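2 min read

November, Nendton bench, started 9:40

Bowl task again, by remote control. Benedicta Frimpong on the leader arm for the first block, me for the second. Target for the day was 41 demos. We kept 33.

Setup as last time except the wrist camera exposure, which I locked before starting. Auto exposure was drifting whenever the bowl filled the view, and Antwi's training script does not like that. White balance also locked. Home pose unchanged.

First 25 were Benedicta's. Her approach is slower than mine and she comes in with the fingers already close to the final width. I open wide and close late. Both are in the set, tagged by operator, so Antwi can split them if the policy starts averaging the two.

Dropped demos: most were me overshooting the rim and knocking the bowl round. Two were a lag spike on the Wenance link, where the follower arm caught up in one jump. Deleted those on the spot.

Agreed on one grasp for everything from here on: one finger inside the bowl, one outside, rim pinched between the tips.

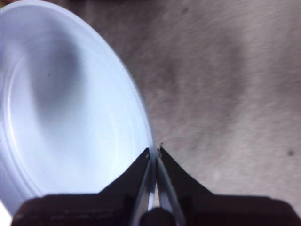 Going in deeper gives a firmer hold but the lift gets jerky, and I would sooner have a clean lift in the data. Grip force stays at the low setting. If the bowl swings once it is up, wait it out before moving across. Don't correct with the wrist, it shows up in the replay as a wobble.

To do
- wipe fingertips between blocks
- ask Bresora about the spare leader handle, the trigger on ours sticks at half travel
- replay demo 33 at full speed before adding more
- Benedicta wants to try hand guiding for the tilt part, needs the arm in free mode

Stopped 4:15. Data copied to the shared drive, not yet checked.

Contact the bench team | © Nendton workshop notes | Back to top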